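November - garment hanging, small rack

Notes carried over from the Roltamness bench book. Afternoon, started a bit after 3.

Small rack is up on the white table. Aranka wants us to settle on one kind of hanger before the Castside order goes in, so I kept to the thin plastic ones in mixed colours. The Vincze padded ones are still in the cupboard and I have not opened them.

Garment is the white one. It weighs next to nothing and folds back on itself as soon as it is let go, which makes the neckline hard to find. Shoulders first, then the rest, is the order we agreed.
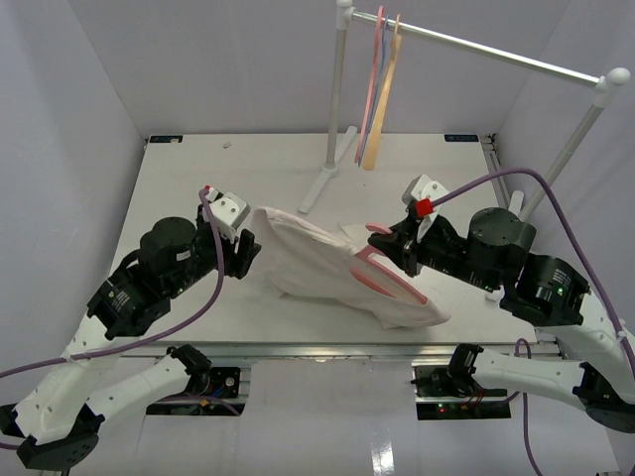
White garment with the pink hanger part way in. Three more hangers on the rail.

Things to sort out:

Cloth lying diagonally is awkward. I would like it squared up to the table edge before the hanger goes near it. Rozália prefers it as it falls, and says nobody at home lays a shirt out first. Fair point, but I want one set of each to compare.

Hanger arms are narrow and tend to twist when pushed against a fold. A wider one might hold its line better - ask Gridex whether they do the same shape in a heavier plastic. Their minimum is 200, which is far more than we need.

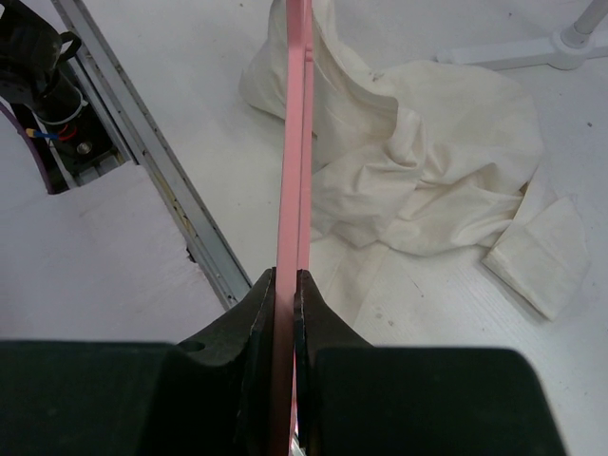

Creasing is the other thing. Thin cloth keeps every fold, and a crumpled piece bunches up next to the hanger where a pressed one would lie flat. Rozália Kocsis to bring the iron over from the other room. Low setting, no steam.

Still to do: label the hangers by colour in the book, measure the shoulder width on the white garment, ask Aranka about the cupboard key.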